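Chapter 3
The Bedroom: Putting Clothes Away

If you have ever stood in a bedroom doorway with an armful of clean laundry and no idea where to begin, you are in very good company (I have done it more times than I'd care to tell you!). In the last chapter we washed, dried and sorted. Now we carry everything down the hall and find a home for it.

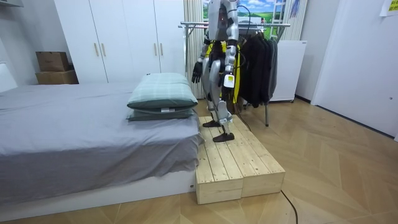
Isla MacLeish

Most small bedrooms give you three things to work with: a bed, a wardrobe and, if you're lucky, a clothes rack. The bed is the one people forget. Pull the sheet up before you start, push the pillows to one end, and you have the best sorting table in the house. My old teacher at Lorkley used to lay out a whole family's shirts that way, collars all facing the wardrobe, humming as she went.
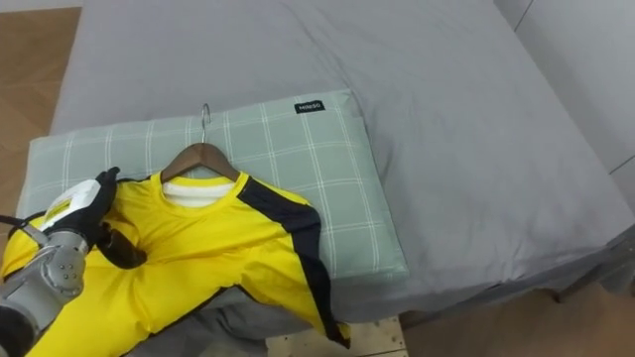

Figure 3.1 Yellow short-sleeved shirt on a wooden hanger, laid across a pillow.

We'll begin with hangers. Lay the shirt down, slip the hanger in, and look at the shoulders before you lift it by the hook. Creases can be smoothed by hand while everything is still lying down.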